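Keeping a folding bench true

The upkeep of a hand-held gripper station takes up less of the day than its users fear and more than its makers allow for

31 March 2024

The bench at the Sultov workshop is a plain one. It has a wooden top, a white board laid over most of it, black upright posts at the sides and a pair of grippers that an operator holds, one in each hand. The operator folds garments with them, and the recordings are used to train the arms of a laundry cell that Sultov is building under the project name Plallon. No arm is needed at this stage. What is needed is a pair of tools that close squarely, report their position correctly and go on doing both for a full shift.

The station was first set up in May, and its log now holds 352 entries. Most are short. A cable was moved, a screw was nipped up, a marker plate was wiped. The longer ones nearly all concern the fingers.

Setting up begins with the board. It is laid on the table and fixed at the sides so that it cannot creep when cloth is dragged across it. Scuffs are left alone unless they have raised the surface, as a burr will catch a hem and spoil the pull. The operator then lays out a T-shirt, collar away from the body, and brings both tools in towards the sleeves without closing them. If either cable tightens before the jaws reach the sleeve, the run is stopped and the cable is given more slack.

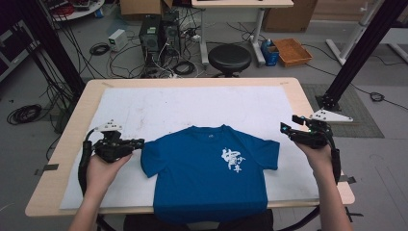
Both grippers brought up to a T-shirt on the board, with a cable running down from each.

Cable routing accounts for more lost time than any other item in the log. A cable that leaves the tool at the wrong angle adds a steady sideways load at the wrist, and the operator corrects for it without noticing. The correction then appears in the recorded path. Sultov's practice is to let each cable drop down its own side of the table and to keep the two from crossing at any point. Bundles on the posts are tied loosely enough to be shifted by hand.

The marker plates come next. Each is a rigid part with printed dots, and its position relative to the fingers is measured when the tool is built. A knock can alter that figure without leaving anything to see. The check is a simple one: the closed tips are placed in a fixed socket and the tool is swung through a slow circle. The calculated tip position should stay where it is. If it wanders, the plate is removed, its seat is cleaned and the offset is measured again. The job takes 24 minutes with the bench cleared beforehand.

Fingers and linkage are treated as a single item, as wear in one shows up in the other. The Weson pads used by the workshop are changed every 1330 closures, a figure reached by trial. Past that point thin jersey begins to slip when pulled along its length, though a thick hem will still hold.
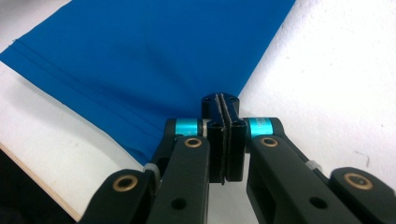

New pads are bedded in on scrap cloth before any run is recorded. The tool is closed gently, drawn back a short way and opened, and the cloth is inspected for a shiny track. A track to one side means that the fingers are meeting out of square. Fitting another pad will not cure this. The fault lies further back, usually in a pivot.

To find it, the fitter holds one finger still and rocks the other. Movement felt at the tip but absent at the joint points to a loose finger block, and the block screws are tightened first. Movement at the joint itself means a worn bushing. Bushings are pressed out and replaced on both sides of the tool together, so that the two halves keep the same feel. The linkage is assembled dry. Oil was tried early on and given up after it marked several pale shirts.

Spare arms for the linkage come from Thevar in batches and are not quite alike from one batch to the next. Arms from different batches are therefore never mixed in one tool. The batch number goes in the log under entry 164, which has been amended so often that it now runs to three pages.

The last check of the day is made with the power off. Each tool is opened and closed by hand through its full travel, and any tight spot is noted for the morning. The board is wiped with a dry cloth and the pads are brushed clear of lint.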